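Home / Furniture / Tables / Trestle

Greltwood Trestle Table, 50-inch
Item no. 2268
In stock at Brangate. Ships flat in two cartons.

A table you can put away, for people who have been told they need a dining room and looked around and didn't find one.

Overview

The Greltwood has been in our catalog long enough that we've stopped writing it a new slogan every April. It is a solid wood top on two folding trestles. It goes up in a couple of minutes, seats four people who like each other, and comes down again when you want the floor back. Six will fit if two of them are children or one of them is leaving early.

Muammer Bozkurt drew the first one for his own apartment, which had a kitchen the size of a generous closet. He wanted something he could eat at, sew at and then slide behind a door. His early version had a drawer. The drawer fell out whenever the table was carried, always full, and he took it off the drawings after the second box of pins. We still get letters asking for the drawer.

We have now sold 4000 of them, and the design has changed twice. The first change was to the trestle hinge, which used to squeak. The second was to the edge of the top, which is rounder than it was. If you own an older one and would like the rounder edge, sandpaper is available at any hardware store.

What's in the cartons

Carton 1: the top, with corner protectors and a felt sheet. Keep the felt sheet. You'll want it the first time you move.
Carton 2: two trestles, four locating pegs, one hex key, the instruction card.

The instruction card has one side. We used to print it on both sides and people skipped to the back.

Size and weight

Length: 50 inches
Seats: 4
Storage: flat against a wall, behind a sofa, under a tall bed
Assembly: pegs only; the hex key is for adjusting the hinges
Warranty: 7 years on the trestles and hinges

The top is heavy. One grown adult can lift it and will look brave doing it. Two is better, particularly on stairs, and particularly on stairs with a turn in them.

The trestles

Each trestle opens on a pair of steel hinges from Claeys and stops where it should. Push down on the crossbar until you hear the click. If you don't hear the click, push again, and hold off on the soup.

The feet are cut square and can be used on wood, tile or carpet. Floors in old houses lean in whatever direction they please, so each trestle has one adjustable foot. Turn it a little, press on the corner of the top, turn it a little more. Customers with very old floors have told us they keep a folded beer coaster down there as well. We have no objection to the coaster.

Finish

Tops come oiled or bare. The oiled version gets two coats of Gernilon, our own blend, wiped on by hand and left overnight on the racks. It smells faintly of nuts for a week and then it doesn't smell of anything. The bare version is for people who plan to finish it themselves, and for people who believe they plan to. We recommend being clear with yourself about which kind you are before checkout, as we can't oil a top once it has left the building.

If you buy bare and change your mind, Gernilon is sold by the can on the finishes page. One can does a top and leaves you enough to do a cutting board you had forgotten about.

Questions we get

Can I leave it up all the time? Yes. A good half of our customers never fold it after the first month. They tell us this quietly.

Is it a desk? It is if you put a computer on it. The trestles sit in from the ends, so your knees should be fine unless you sit very sideways.

Can it go outside? For dinner, yes. For the winter, no. A table left out in the rain will teach itself a new shape, and the warranty does not cover education.

Will it hold a sewing machine? It was drawn for one. Heavy machines hum less if you put the felt sheet underneath.

Do you make a round one? We made one. It rolled.

Can I stand on it to change a light bulb? We know you will. Please don't tell us.

Delivery and returns

Orders placed by Wednesday noon go on that week's truck. The driver brings the cartons to your front door and, if you're pleasant, a few feet past it. Returns are fine while the pegs are still in their bag. Once there has been a meal on it, it's your table.

Replacement pegs are free. Write to the Brangate workshop with your item number and the number of pegs you've lost, and we'll send one extra, having met you before.

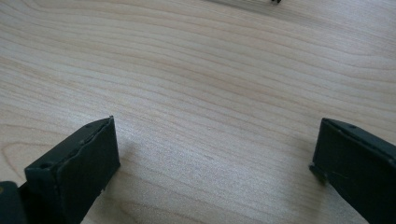
CARE & CLEANING

Pale wood is honest about what you do to it. Coffee rings, marker, the blue dye from a new pair of jeans: it will hold on to all of them if you let them sit. Wipe spills up when they happen, with a damp cloth and then a dry one. Skip the spray polish. It leaves a film, the film catches dust, and then you're cleaning the polish.

For a ring that's already in, rub along the grain with fine sandpaper until it fades, then dab on a little oil and leave it until morning. Going across the grain is faster and you will see it every time you sit down.

Oiled tops want a fresh coat once a year, or whenever water stops beading. Bare tops want whatever you promised them at checkout.

See also: Gernilon oil (by the can), spare pegs, felt sheets, trestles sold as a pair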